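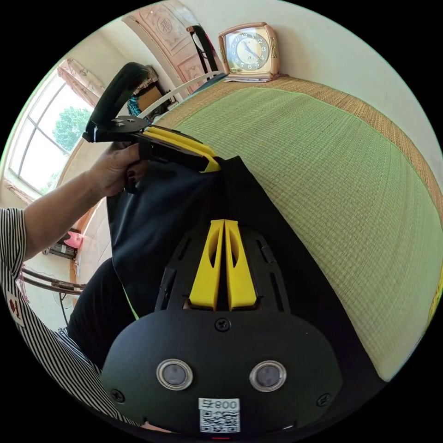
Trumel Street Tenants' Association
Minutes of the regular meeting, May 22, 2025

Present: chair, secretary, 26 members. A representative of Nestura, the building manager, attended for item 2 only.

1. Minutes of the March meeting
Approved with one correction. The bike room fee is per household, not per bike.

2. Laundry room
Nestura reported that two dryers on the ground floor are out of service and parts are on order. Members asked for a delivery date. Nestura did not have one and will post it on the lobby board when it is known. Several members said the dryers that do run are leaving clothes damp after a full cycle. Nestura agreed to have the vents cleaned before the end of the month.
A member asked whether the room could open at 6 a.m. The tenants in the unit above objected on account of noise. Left at 7 a.m. for now. 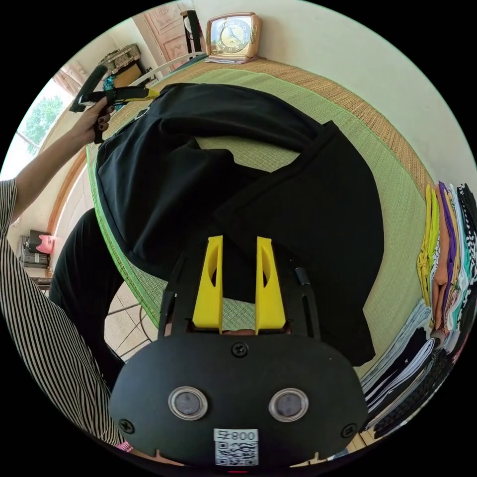 Unclaimed clothes: items left in the room will be held on the shelf for two weeks and then donated. Motion carried. A notice will go up in English and Spanish.

3. Courtyard
The quote from Ifans for replacing the two broken benches is $700, including removal of the old ones. A second quote, from Prikeo, came to almost $200 more and did not include removal. Motion to accept the Ifans quote. Carried, one opposed.
The hose bib by the north gate still leaks. Reported to Nestura in March. Secretary to send the request again in writing.

4. Summer cookout
Date not settled. Members with small children prefer an afternoon start. The association will pay for charcoal and paper goods up to $85. Everything else is potluck. Sign-up sheet to be left by the mailboxes.

5. Other business
Packages are being taken from the lobby again. Members were asked not to prop the front door open, including on moving days.
The recycling bins are now picked up a day earlier than before. The sign in the alley has not been changed.
Question about window screens held over to the next meeting.

Adjourned 8:40 p.m.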